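Akby Tabletops – Frequently asked questions

Questions are grouped by ordering, delivery, fitting and care. If yours isn't covered, use the contact form and Kerstin Halvorsen or one of the workshop staff will reply.

Ordering

Can I buy a top without the legs?
Yes. Every top is sold on its own. Most of our orders are for tops only, going onto legs, trestles or a frame the customer already has.

What colours do you make?
White, bone, charcoal and eucalypt green. White is the only one we keep on the shelf in all sizes. The others are cut to order and take a couple of weeks longer, more if you order in the lead-up to Christmas.

How much does a top cost?
The smallest white top is $263 and the largest is $846, both including GST. Cut-outs for cable grommets or a sink are charged separately. The order form adds these up as you go, so the total on the last screen is the total you pay.

Can I get a sample first?
We post colour samples free within Australia. You can have up to four at a time. Please look at them in the room where the table will go, in the morning and again at night with your own lights on. White in particular shifts a lot from one room to another, and a warm globe can make it look close to bone.
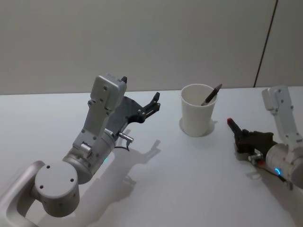

Samples don't need to be sent back. If the sample and the finished top look different in the same light, tell us and we'll check the batch.

Do you do custom sizes?
Yes, up to the length of a full sheet. Give measurements in millimetres. If the top is going between two walls, measure at the back, the middle and the front, and send us all three figures. Walls are rarely parallel in older houses and we would rather know beforehand.

Can I change my order?
You can change the colour or size until we start cutting. You'll get an email when that happens. After that the top is yours, although we can still add grommet holes.

Delivery

Where do you deliver?
To all mainland states and Tasmania. Belkadi does our metro deliveries and will ring ahead. Regional orders go by general freight to the nearest depot, and pick-up from the depot is up to you. A standard top fits in the back of most station wagons with the seats down, but the two largest sizes need a ute or a trailer.

Will the driver carry it inside?
Metro drivers will bring it to the front door or the ground floor lobby. They don't do stairs. The larger tops need two people to lift safely.

What if it arrives damaged?
Take photos of the carton before you open it and of the damage after. Send them to us within 30 days. Chipped corners are the usual problem, and we replace those at our cost.

Fitting

How much overhang can I have?
Up to 200 mm on any side without extra support. If people are likely to sit or lean on the edge, keep it shorter than that.

Should the table touch the wall?
It can. A top pushed hard up against the wall looks tidy, but crumbs and pens won't have a gap to fall through, so they collect along the back edge instead. If you want cables to drop behind the table, leave at least 15 mm. Wall-mounted tops should be scribed to the wall, then sealed with a thin bead of silicone.

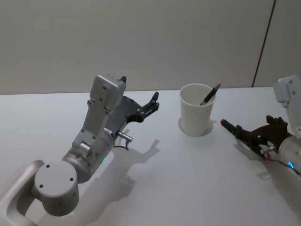 White tabletop with a pale grey wall behind. The wall has a vertical seam towards the right.

My wall has panel joints. Does that matter for brackets?
Find the studs first and fix into those. Don't rely on a joint to tell you where a stud is, as some panel systems are glued up over battens that run the other way. A stud finder is under $40 at any hardware store. On brick, use sleeve anchors.

Do I have to pre-drill?
Yes, always. Use a bit slightly narrower than the screw and put a bit of tape around it as a depth stop. The screws we supply are the right length for our tops. Screws left over from another job may come through the surface, and we can't repair that.

Can two tops be joined end to end?
They can, using the Erkov joining kit, which comes with bolts and a template. Put a leg or trestle on each side of the join. You will still see a fine line.

Care

What do I clean it with?
A damp cloth and a drop of dishwashing liquid, then a dry cloth. For biro and texta, try methylated spirits on a cotton bud. Don't use scourers, cream cleansers or those white eraser sponges. They leave a shiny patch that you'll see whenever the light is low.

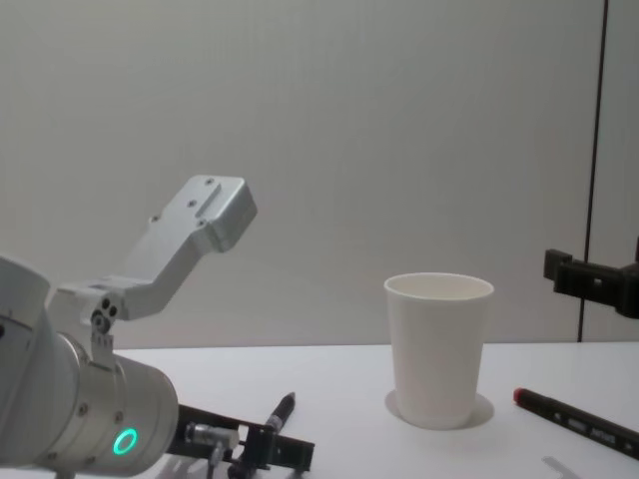
White tabletop.

Is it heatproof?
No. A mug of tea is fine. Use a trivet or a board for anything straight off the stove, and a mat under hair straighteners and soldering irons.

Will a white top go yellow?
Not in normal indoor use. Tops left in direct sun behind glass can change colour slightly over several years, and the part under a monitor stand or desk mat will stay lighter. Shift things about now and then if your table sits in a north-facing window.

How do I fix a scratch?
Light marks often come up with our Plonulon polish, put on with a soft cloth and left for ten minutes before buffing. It won't fill a deep scratch. Test it on the underside first.

Can I keep it outside?
No. The edges swell if they stay wet, and a covered verandah still gets enough damp overnight to do it. Swelling from outdoor use isn't covered by the warranty.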